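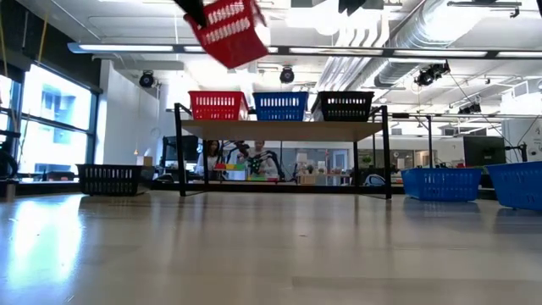 Hanneke Kramer would like it on record that we have never bought a robot on time, on budget, or with the right plug. We are therefore hiring an Equipment Planner for the automation lab at Hoxha, and Hanneke has asked to sit in on the interviews.

The job is mostly spreadsheets. You will take requests from the engineers ("two more arms, soon"), turn them into something with a price and a delivery date, and defend it at the budget meeting every March. You will get three-line quotes from Birkance and forty-page quotes from Pemer and work out whether they are for the same thing. You will remember grippers, cables, spare fingers, shelving and baskets, all of which we have at one time or another forgotten to budget for.

You should have:
- 2 years or more in purchasing, lab operations or production planning
- the patience to ask a vendor what "lead time" means this week
- enough technical sense to read a payload spec and be suspicious of it

You need not be able to program a robot. We have people for that, and they would like you to stay away from the keyboard.

Small orders up to $500 are yours to approve. Anything bigger goes to Shamim Talpur, who says no first and reads the request second. Full time, on site, 7 weeks of training on Flurkell, our ordering system, most of it spent finding the search button.

Send a resume and one page on the worst purchase you were ever part of to Shamim Talpur by 2020-04-24. Blaming the vendor is allowed, within reason.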